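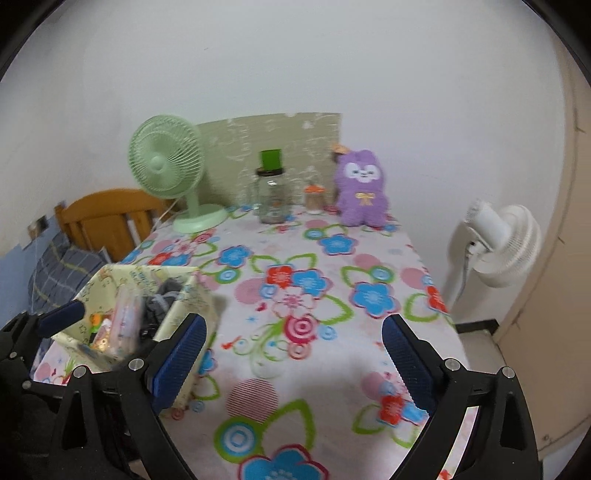
Work in September concentrated on the second objective of the Huverano project, which is to establish whether demonstrations recorded with hand-held grippers in ordinary homes can train a tidying policy without any robot data. Recording continued at the Bromley and Asamoah sites. Patterned surfaces remain the main difficulty for camera tracking and for object separation. A tablecloth printed with large flowers, target-like circles and vines gives the tracker plenty of features, but many of the shapes repeat, and the cloth hangs in folds at the side of the table where it can shift when touched. Clear containers, such as the glass jar and the small bottle with the orange cap, are still segmented less reliably than opaque items such as the purple plush toy.

Method

Each demonstration is recorded from the gripper's own camera. Camera pose is estimated offline against a map of the room made beforehand, and finger opening is read from the same video. Wajid Kiani rewrote the mapping step so that features lying on loose cloth receive a lower weight than those on walls and furniture. No change was made to the gripper or to the finger pads.

Results

The revised mapping step was tested on 59 demonstrations that the earlier version had rejected. Most are now usable. The remaining failures fall mainly into two groups: recordings in which a large held object, typically a storage box, covers much of the view, and recordings in which the operator turned quickly towards a plain white wall. Blur on the held object alone did not cause rejection.

Policy training on the enlarged set has begun at Grarkura. No success rates are reported here, as the evaluation protocol has not been fixed.

Deviations from plan

Recording at the third site is delayed by 5 weeks pending an access agreement. Wagner Damasceno has moved the related staff time to annotation. The overall budget is unaffected.

Next period

Fix the evaluation protocol and circulate it for comment. Repeat the mapping test with plain table coverings as a control. Add a separate label for transparent objects to the annotation guide.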